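Turnora opens equipment planning service for small egg packers

DORHAM, May 17, 2021 – Turnora, a supplier of automation for small food businesses, today opened a planning service for egg packing companies that want to buy their first robot arm. The service helps the owner to decide what to buy, what to leave for later, and how much money must be kept for the costs that come after the purchase.

The company says that many small packers ask first for the price of the arm. The arm is only one line in the budget. Gripper fingers, guarding, training of the staff, spare parts and floor space are often missing from the first plan, and they come back as extra invoices in the first year.

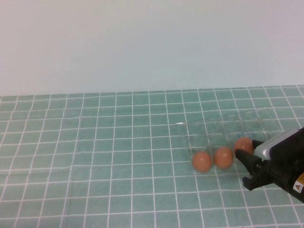

"We want the customer to see the full sum before he signs anything," said Ludmila Hudec, head of customer planning at Turnora. "If the answer is that he should wait one more year, we will write this in the report also."

The service has a fixed price of $2,961 per site. It includes one day of visit, handling tests with the customer's own packaging, and a written budget for the first 28 months of use. The report is delivered within 20 working days after the visit. If the customer orders equipment from Turnora later, the full price of the service is taken off the order.

Eminent, a family packing company, was the first to use the service. It planned to buy two arms at once. After the report it changed the plan to one arm and a larger set of spare fingers, and it moved the second arm to the next budget year.

"Our old plan was one page, and half of this page was the price of the machine," said Arnar Bach, production manager at Eminent. "Now I can explain to the owners each cost and in which month it comes."

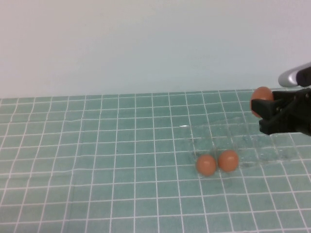 Packaging has its own chapter in the report. A change of tray can mean new fingers, a new program and new tests, so Turnora asks customers to decide on their trays before they ask for a final offer. Clear plastic is a good example of why. A transparent egg tray lying on a green mat is hard to see except where its edges catch the light, and a buyer who plans to use a camera for finding the cups should reserve money for lighting tests. Customers who use several kinds of tray can add each extra kind to the tests for $77.

The service is available now. Visits for August can be booked from today. Questions about the service are answered by Hsiu-ying Chien at the Turnora office in Dorham.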